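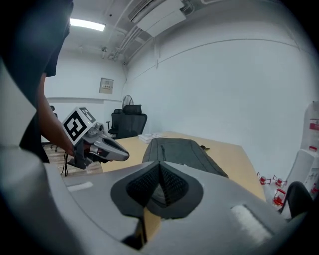 Home Reviews Bags & Cases Desks Archive Contact

Flurnent long padded case, dark gray

I bought this in October to replace a Barroso case that split at one corner. It cost 78 dollars, and shipping from Drestermont added 20. I've used it most weeks through the winter.

It is a long rectangle with rounded corners, and it takes up a good part of a work table when you lay it flat. Mine holds a folded light stand, two short poles and a pouch of clamps. The padding is firm enough that the stand doesn't poke through. I would have liked a divider, and I ended up using an old towel.

The zipper was stiff for the first couple of weeks. It runs fine now, though it still catches if I pull it one-handed. The dark gray hides scuffs well but shows sawdust and lint. A damp cloth takes care of both.

The handle is the weak point. It is thin, and on a long walk from the parking lot I end up carrying the case under my arm. The Plonero version has a better strap, but it costs 200 and the inside is shorter.

No loose stitching so far. I'd buy it again at this price, but not for anything heavy.

Posted January 27, 2026

Previous Next Back to top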